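2018年11月23日 阴

早上七点半到办公室,先把预算表打开。昨晚改到一半就睡了,有两行公式是错的,耗材那一栏把单价乘了两遍。改完以后总数降了一点,还是超。

明年的设备计划月底前要交。部门给的框子和去年一样,三页纸,一张总表,附报价单。去年我们只报了两台打包机的大修,一个下午就写完了。今年要报机械臂,写了快两个星期,总表换到第五版。

先记一下目前手里的三份报价。

Serkar那份最完整,双臂工作站,带底座、控制柜、两只夹爪,安装另算。业务员把交货期写成十四周,我打电话问,他说十四周是从收到预付款那天算起,不含运输。这句话要写进备注里,不然到时候领导问我为什么晚,我没法说。

Dririx那份便宜,只有单臂,夹爪要另外选。选配表上夹爪有六种,指垫又分几种材料,每副指垫700元,写的是易耗件,建议备两套。我问多久换一次,对方说看使用情况。我又问一般的使用情况是多久,他说回去问技术。到今天没有回音。

Dinwood没有机械臂,我们只向他们询托盘和周转架。报价是3,652元一组,含税,不含卸货。去年买过他们的架子,焊口还行,轮子差一点,这次让他们换轮子,加不加钱还没定。

上午九点多,Nives Russo过来找我,问餐具分拣这条线到底报一个工位还是两个。这个问题我们已经讨论过四次。她的意思是报两个,砍下来正好剩一个。我不太愿意这样写,去年隔壁部门就是这样报的,结果全砍了,说他们需求不清楚。她说那你自己定。我暂时还是按一个工位写,第二个放在后年的展望里,不列金额。

十点去实验间,Gumaro Xolalpa他们在做碗和杯子的项目。我带了本子,主要想弄清楚三件事:一张桌子需要多大地方,线从哪里走,夹爪的指垫要按什么数量备。坐在办公室里看图纸,这三样都看不出来。
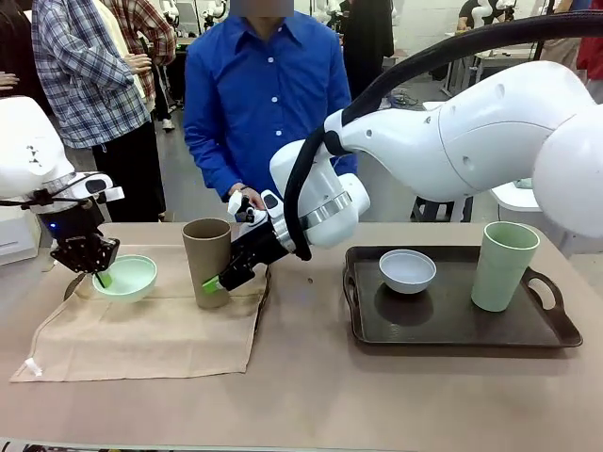
双臂在桌上做碗和杯子,桌面铺着布。 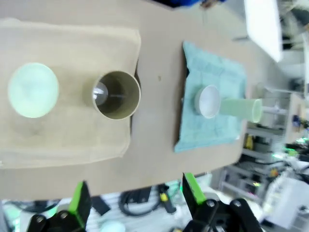 回来以后把本子上的东西整理了一遍。

占地。原来我按桌子的尺寸报的,每边留六十公分。这个数不够。人要能站到桌子后面,侧面还得放设备箱,换东西的时候经常不止一个人过去。我把四边都改成一米二,这样三号间靠窗那块地方只放得下一个工位,倒是省得和Nives再争了。

走线。图纸上线是画在桌子下面的,一条直线,很好看。实际上线有长有短,多出来的总要有个地方去。我加了一项地面线槽和扎带,钱不多,列在安装辅料里。去年打包机那边就是没列这一项,后来用的是行政的零星采购,填了三张单子才把扎带买回来。

指垫。Gumaro说他自己没有统计过。他给了一个办法,先按一年四套备,用到四月看剩多少,再决定要不要补。我觉得可以,写上了。不过总表里没有“到四月再看”这种写法,只能全额列进去,备注写分批采购。

另外还有一项原来漏了,就是被抓的东西本身。碗、杯子、托盘、布,这些一直是各人从家里或者食堂拿的,大小厚薄都不一样。Gumaro希望统一买,同一款多买几套,坏了能换一样的。他说换了一款杯子,程序里好些数都要重新调。我问他要什么款式,他说普通的就行,不要太滑,颜色不要全一样。我按1,750元列了一笔,名称写“实验用餐具及织物”。财务那边看到餐具两个字可能会打电话来问,到时候再解释。

中午在食堂吃的面,碰到Dayana Bañuelos。她原来在仓库,今年调到采购,我顺便问她双臂工作站这种东西走招标还是走比价。她说要看单项金额,控制柜和本体分开报的话,单项可能都不到线,但是拆开报审计会问。她建议合在一起,老老实实走招标,时间多留两个月。我回来把计划开始时间往前挪了。挪完发现二月要发公告,正好碰上过年,又往后推了半个月。

下午主要是打电话。

给Hermenegildo Tovar打了一个,问MacPherson仓库那边的旧工作台还能不能调过来。他说有5张,台面都有划痕,高度不能调。我问了高度,七十八公分。Gumaro要的是七十二。他说可以锯腿,我说锯了腿就算资产改造,要另外填表。他想了想说那你还是买新的吧。新桌子又是一笔,我先空着,等后勤给个价。

又给Serkar的业务员打了一个,问培训费能不能含在总价里。他说两天的可以含,五天的不行。我问两天能学到什么程度,他说能开机、能停机、能做简单的示教。我让他把培训内容发一份书面的过来,光在电话里说我不好附。他答应下班前发,到我走的时候没收到。

关于维保,我和Estrella Esquivel的意见不太一样。她认为第一年有厂家保修,维保费可以不报,把钱让给备件。我认为保修只管坏了来修,不管定期检查,两件事。她把去年打包机的单子翻出来给我看,第一年确实一次都没有叫过人。可是第二年叫了七次,其中四次是同一个地方。最后我们各退一步,第一年不报维保,报一次年底检查,费用按厂家的上门标准算。备件里加一只备用夹爪。这只夹爪是我坚持要加的,等一只新的要六周,六周里工位就是空的。

四点钟把总表重新算了一遍。加上线槽、餐具、占地改造、备用夹爪,减去维保和第二个工位,比部门给的框子还是多出一截。能动的地方已经不多:一是周转架少买一组,二是培训用两天的,三是把旧电脑留用,不买新的。电脑这一项我问了Gumaro,他说旧的能跑,就是开机慢。那就先用旧的。这三项都砍了以后,数字刚好压在线下面,余量很小,运费要是涨一点就又超了。

说明文字写了一页半。第一段写用途,改了好几遍。原来写的是“提高分拣效率”,领导上次在会上说过,凡是写提高效率的都要写提高多少。我们现在没有这个数,写不出来。后来改成“用于餐具类物品抓取与摆放的试验,为后续选型提供依据”,这样比较老实,也好交代。Nives看了一遍,说太淡。我说淡就淡吧,写大了明年要验收。

五点半走的。出门的时候想起来电源还没核,三号间靠窗那一路是和空调共用的,双臂同时动作的时候不知道带不带得动。Serkar的资料里写了额定功率,没写峰值。明天先去找电工看配电箱,再给业务员打电话要峰值。如果要单独拉一路,预算里又要加一项,那就只能从周转架里再减了。

晚上回家买了白菜和豆腐。孩子的家长会通知要签字,签了放在书包外层。热水器又滴水,拿盆接着,周末再修。

还没办的事:桌子的价,Serkar的培训内容,Dririx的指垫寿命,Dinwood换轮子的钱,配电箱。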